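Chapter 4
Building a Hand-Held Gripper

In this chapter we build a gripper which is carried by hand and has no motor. The work can be done on a kitchen table or in a shared workshop such as Klinhom, where the first Tolar gripper was put together. You will need the printed parts from Chapter 3 and a bag of 36 screws.
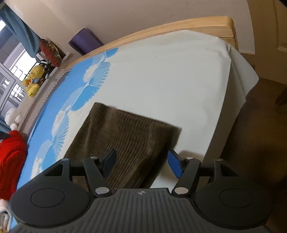 Figure 4.1. Gripper with open jaws over a folded corduroy garment.

Before the assembly, please look at the two finger pads. They must face each other when the jaws are open. If one pad is turned, thick cloth will slip out at the first lift. The finished tool weighs about 397 grams, so the wrist becomes tired after long practice. We begin with the link arms.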